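Interior Color Study: Notes for Members

June 2018

The Ilten Center for Historic Interiors has completed the first stage of its study of wall color in the public rooms of the Prandov district. The work began with the reading room at Irkau, where 27 paint samples were taken from walls, doors and window surrounds. Results were shared with the building's owners in May, and a short report is now available to members on request.

The samples show that the rooms were far darker than most visitors would expect. Deep greens and blues were used on the main walls, often with a strong red on the lower part or on the woodwork. Pale cream, the color most people connect with these buildings, appears only in the upper layers. It seems to have been chosen later, when electric lighting was brought in and the older shades fell out of favor.

Members who are planning work on their own rooms have asked how dark walls behave beside red, and how framed pictures sit against them. The Center's general advice is to test a large area first. Small sample cards are a poor guide with any strong color, and a shade that looks calm on a card can seem heavy across a full wall.

Red beside a dark, mottled wall finish:

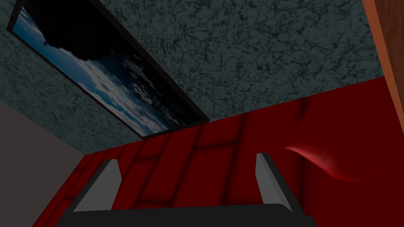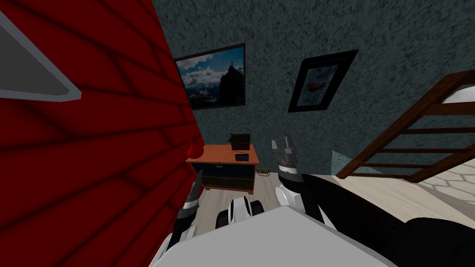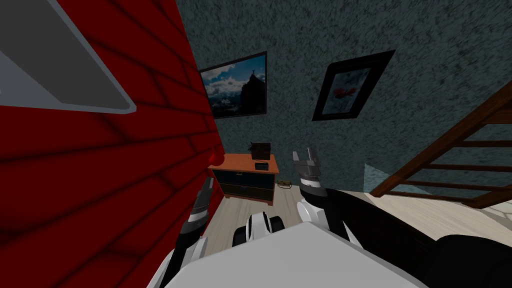 A teal wall with black veining and speckles:
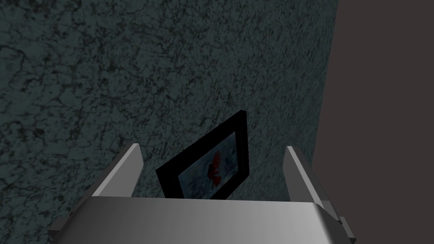
The second stage will cover the former Hodžić assembly rooms and the two smaller halls at Prandov. Sampling will be limited to places where the surface is already damaged, and every opening will be filled and recorded on the same day. The Center has set aside 3000 for laboratory work and a further 1000 for printing the final color charts. The charts will follow the same numbering as the Irkau report, so that the two sets can be used together.

Owners of private houses in the district are also invited to take part. Up to 20 properties can be accepted. Preference will be given to houses in which at least one room still has its early plaster -- a later coat of paint is no obstacle. Applications should include a simple floor plan, a note of any past repairs and the name of the person who will be present during the visit. Forms may be collected from the Center's front desk or requested by mail.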